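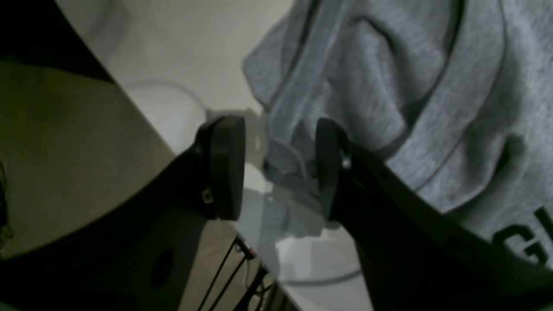 *A gray knit garment on the white table, gripper open beside it.*

**Robot cell attendant, garment returns — Grolldale site**
Two positions, full time, day and late shifts

Hurnlow handles returned clothing for online stores. Items come in by the truckload, get checked, folded, bagged and sent back out or set aside for resale. On a normal day the Grolldale building takes in 3267 pieces. Until last spring all of it was sorted and folded by hand. Now 7 of the tables have a robot arm with a two-finger gripper, and the people who used to fold at those tables run them.

We are hiring two more people for that work. You do not need a technical background. Most of the current attendants came from the folding line, the packing benches or retail.

**What the job is now**

The arm picks up a garment, spreads it and folds it. It does well with T-shirts and plain pants. It is slower with anything thick, and hoods and drawstrings still give it trouble. An attendant looks after 3 tables at a time and does the following:

- loads garments from the bins and takes away finished stacks
- clears loose plastic and packaging off the table
- steps in when a pick fails, resets the arm and logs the reason on the tablet
- checks for stains, damage, missing tags and things left in pockets
- keeps cables away from the folding area and reports worn finger pads
- folds by hand when a table is down

The checking is the part that matters most to our customers, and it is still done entirely by people. You decide whether a sweatshirt goes back to stock. The arm has no say in that.

**What has changed for the people here**

There is less standing in one spot and less repeated wrist work. There is more walking, and more switching between tasks. Some people liked the old line better because they could talk all shift and get into a rhythm. At the tables you are farther apart and you have to watch three things at once. The arms are not very loud, but the stop alarm is, and on a bad day you will hear it a lot.

The piece-rate bonus ended when the arms came in. It was replaced by a higher base rate. For most folders that came out slightly ahead, and for the two or three fastest it did not. The number of failed picks on your tables is used to fix the machines. It does not count toward your review, and this is written into the site agreement.

The folding line has not been closed. It runs with a smaller crew, and attendants may ask to rotate onto it one day a week.

**Training**

Three weeks, paid at the full rate. The first is on hand checking and folding, the second is beside an experienced attendant, and in the third you run one table yourself with someone nearby. Safety training on the arms is given by Oddsson, who service them, and has to be passed before you work alone.

**What we ask for**

- able to stand and walk for most of a shift and lift a full bin with a partner
- a good eye for small faults in fabric
- comfortable writing short, clear notes in English
- willing to work every other week on lates

Experience with Gistano, our stock system, is useful but can be learned here.

**Hours and pay**

Days run 6:30 a.m. to 2:30 p.m., lates 2:30 p.m. to 10:30 p.m., with a shift premium for lates. Breaks are paid. Starting rates are posted at the front desk and sent out with every reply, so you will have the number before you interview.

**How to apply**

Send a short letter or a resume to Imani Halvorsen, floor manager, or leave it at the front desk marked "Job 239." Please say which shift you could start on. We expect to fill both positions in November.

If you want to see the tables first, come by on a Tuesday at 1 p.m. Steinar Juhl, one of the attendants, will show you the floor and answer questions — closed shoes, please, and long hair tied back.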